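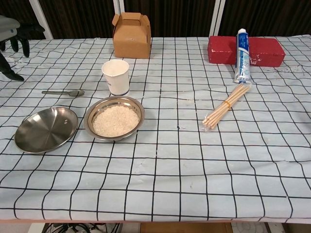 Figure 2.1 Kitchen and household items on a gridded tablecloth, with the gripper at upper left.

Chapter 2
From Pixels to a Planning Scene

2.1 What the planner needs

Suppose a robot is told to put the spoon on the plate. A person looking at the table in Figure 2.1 would start moving a hand almost before the sentence was finished. A motion planner can't start at all. It has no idea what a spoon is, and it can't read a color image. It accepts a start configuration, a goal configuration, and a list of shapes that the arm must not touch. Everything in this chapter is about producing that list and that goal from camera data, and about keeping them correct while the arm moves.

We call the result the planning scene. In the software used throughout this book, the planning scene is a tree of named objects. Each object has a pose, a collision shape, and a set of flags saying what the robot may do with it. The table is an object. So is the gripper, once it has been attached to the end of the arm. The tree is small enough to print on one page, and you should get into the habit of printing it. Many faults that look like planning failures are easy to spot in the printout: an object with its height and width swapped, or a bowl placed in the camera's coordinates instead of the robot's.

Chapter 1 covered the coordinate frames and the transforms between them. You will need those here. If you skipped the exercises on camera calibration, go back and do them before Section 2.4.

2.2 Segmentation

The first step divides the image into regions, one for each object, plus the background. On a plain tabletop this can be done with depth alone. Fit a plane to the table, discard every point that lies on it, and group what is left.

Two kinds of object break this method. The first is anything flat. A small spoon lying on a cloth rises only a little above it, and with a typical depth sensor the spoon's height is close to the sensor's noise. Wrinkles in the cloth can stand just as high. If you raise the threshold to get rid of the wrinkles, the spoon goes with them. The second is anything shiny. Stainless steel reflects light away from the sensor or bounces it in from somewhere else, so the depth image of a steel plate often contains holes, or points that seem to float below the table.

For both reasons we segment in color first and use depth afterward. The network we use, Cordeiro, takes a color image and returns a mask and a label for each object it finds, along with a score between zero and one. The grid on the tablecloth is worth keeping in mind when you look at its output. Thin black lines make strong edges, and a mask for a pale object may spill outward until it meets the nearest line. White paper on pale blue is a hard case for this.

The version of Cordeiro supplied with the exercises was trained on 3,000 labeled tabletop images. It has never seen your table. Expect to add images of your own, and expect the scores to be too high on objects it hasn't met before.

2.3 Choosing shapes

Once an object has a mask, it needs a collision shape. The temptation is to use the most accurate shape available. Don't. Collision checking takes up most of the planner's time, and a full mesh of a bowl with more than 700 triangles can be replaced by a short cylinder for nearly every purpose. The table below lists the default shapes that Kondeo, our scene manager, assigns by label.

Block: box
Carton: box, enlarged to cover any raised flaps
Cup: cylinder
Bowl: cylinder, closed at the top
Plate: flat cylinder
Tube: box
Spoon, chopsticks: thin box aligned with the long axis

Closing the top of the bowl is deliberate. The bowl in Figure 2.1 holds uncooked rice heaped in the center, and the heap has to be treated as solid when the gripper passes over it. If the task is to scoop the rice, the closed shape is removed and the contents are modeled separately, as described in Chapter 9.

A bundle raises a different question. The chopsticks on the table are held together by a rubber band, and for planning they are one object. The segmentation network may not agree. It was trained partly on single chopsticks, and it will sometimes return several thin overlapping masks with a gap where the band is. Kondeo merges masks whose long axes are parallel and whose edges touch. The merge rule can be turned off for each label, and Exercise 2.6 asks you to find a layout where it does harm.

2.4 What the camera does not see

A single view gives you the front of things. Where a cup stands in front of a carton, part of the carton is hidden, and the mask for the carton will be missing a piece. The shape fitted to that mask may come out too narrow. The space behind the carton is hidden as well, and an unseen space is not a free space.

Kondeo marks every cell of the workspace as free, occupied, or unknown. The planner can be set to treat unknown cells as free or as occupied. Neither setting works everywhere. If unknown cells count as free, the arm may swing into something standing behind the carton. If they count as occupied, there may be no path to the carton at all. The usual compromise is to allow the arm to cross unknown cells at low speed and only in the last part of an approach.

The robot also hides things from itself. A gripper over the table covers part of the image, and its fingers must be removed from the depth data before segmentation. Otherwise they are added to the scene as a new object, and the planner reports that the robot is in collision with it. This step is called self-filtering. It uses the joint angles to work out where the fingers should be and deletes points near them. When the deleted region is too large, a small object close to a fingertip can vanish too. We set the margin by hand in Section 2.5.

2.5 Keeping the scene current

The scene is correct only for the instant at which it was built. Our camera delivers 30 images per second, and Cordeiro cannot keep up with that on the computer used in the lab exercises. Updating every object on every image would also make poses jitter, and a planner given a goal that shifts slightly each time will keep replanning.

Kondeo therefore updates an object only when the new pose differs from the old one by more than a set tolerance, and when the difference lasts through several images in a row. Objects that disappear from view are kept in place, with their age recorded. An object held by the gripper is updated from the joint angles alone and ignored by the camera until it is released.

Ekow Ametepe wrote the original update rules for the Jaltgate teaching lab, and his notes are included with the course files. Read the part on tolerances before starting the exercises. The values he gives are for rigid objects on a flat surface, and a cloth that shifts when something is dragged across it will need larger ones.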